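Vorer opens shared dining room at Cotden with new tableware range

Vorer has opened a refurbished dining room at its Cotden residential centre, with new tables and a set of plastic tableware chosen together with the people who eat there. The room seats 44 and is open to residents, day visitors and staff from September.

The work replaces furniture that had been in daily use for 10 years. Residents had told the centre that the old patterned tables made it hard to pick out plates and cutlery, particularly in the evening. The new tops are pale and plain, and the dishes are in muted colours that stand out against them.
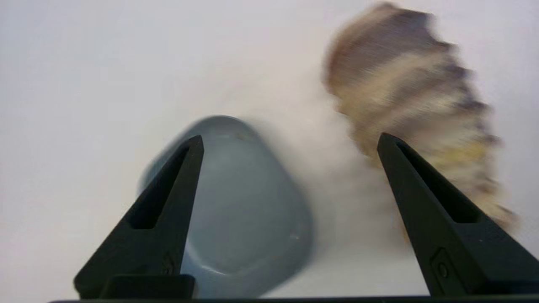 Tableware was supplied by Buzatu, which delivered 246 pieces in the first order. The dishes are shallow, with softly rounded corners, and can be used for breakfast, fruit or puddings. Residents tried several shapes at mealtimes before a final choice was made.

"People wanted a table that was easy to see and easy to wipe down," said Despina Vasiliu, head of residential services at Vorer. "They were very clear about the dishes as well - nothing too deep, and nothing heavy."

Traian Neagu, catering manager at Cotden, said: "We served 2,724 meals during the trial and kept notes throughout. The menus have been adjusted to suit the new dishes."

A second dining room, at Zostance, will be fitted out in the same way next year.

Enquiries should be addressed to Mirjana Kos, press office, Vorer.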